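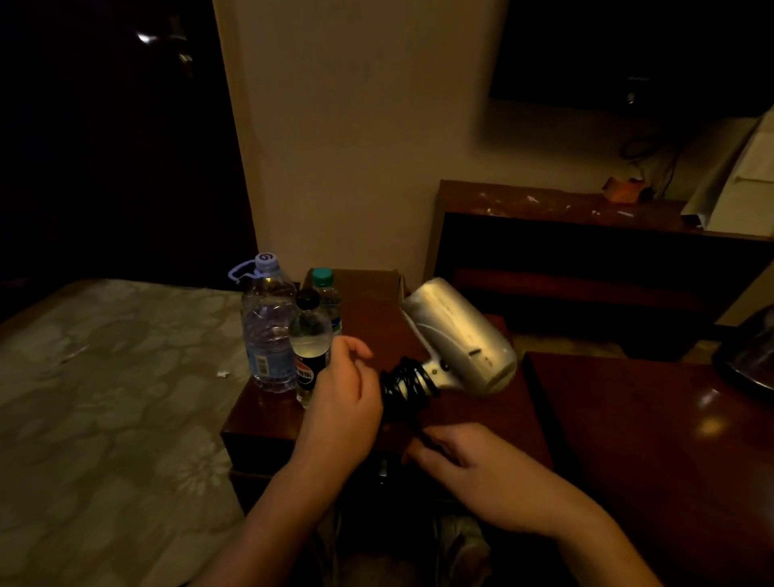

No. 30

The transfer window closes in August and Olside still don't have a left back. I have been writing this blog for long enough to know that complaining about it changes nothing, but it's all anyone at the ground wanted to talk about on the weekend, so I may as well put my own view down.

Last season we played a right-footed midfielder there for most of the spring. He did fine. He is quick enough and he doesn't panic, but every time he got near the end line he had to stop and cut back inside, and by March every team in the league had figured that out. Lasberg put two men on him at their place and we didn't get a single decent cross in all afternoon.

The club was linked with the Pirihi left back in June. I saw him twice last year and liked him both times. He gets forward early and he takes a good long throw, which we could use. From what I heard, Pirihi wanted a fee up front and we wanted to pay it over two seasons, and that was the end of it. He has signed a new deal there now.

So we're down to loans. Plulel have a kid who can't get past their starter, and the local paper says he would be open to a move. I don't know much about him. He played the second half of a friendly against us in July and looked nervous for ten minutes, then settled down. I would take him. A loan costs us wages and not much else, and if he's no good he goes back in January.

What I don't want is another veteran on a short contract. We did that with the center back — he was hurt by October and we paid him until May.

The friendlies have been OK otherwise. We drew 2-2 with Lasberg in front of 2000 people, a good crowd for a preseason game, and the new striker got both of ours. The second was a header from a corner. We hardly scored from corners at all last year, so somebody has been working on that.

Season tickets are close to 4000, according to the club. The east stand is open again for the first home game, but the food stand on that side isn't, so eat before you come or walk around to the main gate. Parking behind the school is the same as before.

Kickoff for the opener has been moved to 5:30 p.m. I'll be in my usual seat and will post the lineup when I have it.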